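Teaching by Hand, and What It Leaves Out

Mar 18, 2023

I have been promising for a while to write up my two days at Wokitz, where Bence Virág has been teaching an arm to put computer parts into a fixture. He knows I'm a grouch on the subject. He invited me anyway and let me have a turn, so he gets credit for that.

If you haven't followed this stuff, the pitch goes like this. You don't program the robot. You show it. Either you grab the arm and push it through the job, or you sit at a second set of controls and steer it from a chair, and everything gets recorded. Do that enough times and a piece of software (theirs is called Jaidee) is supposed to pick up the knack. The set they were training on when I visited had 3,768 recorded runs in it. I asked how many of those were good ones and got a shrug, and then a long talk about what "good" means.

I tried pushing the arm by hand first. It's lighter than you expect and it wants to drift. Getting the fingers near a part is easy. Getting them square to it is another matter, because you're holding the thing by the forearm while the work happens down at the tips, and your own hand keeps blocking your view. I also leaned on it, which I didn't know until Bence played back the force readings. The robot would have learned my leaning along with everything else.

Remote control is cleaner and a lot stranger. You watch the view from the wrist and you lose depth almost completely. I kept closing the fingers too early, in plain air. Wael El-Sayed, who has done more of these runs than anyone there, gets by on small habits: he comes in from the same side each time, stops short, then creeps. I asked how he knows when to stop and he said he waits until it looks wrong in the right way. Fine, but I'd like to see that written in a manual.

My other complaint is the light. The fixture plate sits on bright metal slats, and the top of the chip in its square holder throws back so much glare that from the wrist it's just a white shape. The long green board beside it reads much better, with its markings and the four gray blocks holding it. A person copes with this without thinking. Whether the software copes or just memorizes where the white patch usually is, I couldn't get a straight answer.
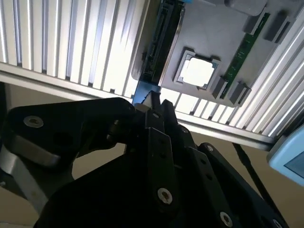 What I'd want to see before I believed it

Move the plate. That was my whole request, and to be fair they did it, by the width of a thumb. Jaidee managed two tries out of five. Bence thought that was encouraging. I thought it was two out of five.

The Arkance people, who sell the controls, will tell you the answer is more runs. Maybe it is. But somebody has to sit in that chair and do them, and I've now sat in it, and by the end of a morning my runs were getting sloppy. I rushed the approach and let go early. All of that went into the pile too, unless Wael weeded it out later, and he told me he doesn't weed as much as he used to.

I don't think it's a scam. For a job that changes every few weeks, showing may well beat coding, and Kutent (where I used to work) burned a whole August on code for a simpler task than this one. I'd just like the brochures to mention the shoulder ache — and the shrug.

I've asked Bence to try it again with the plate turned a little as well as moved. He says he'll get to it when the next batch is trained.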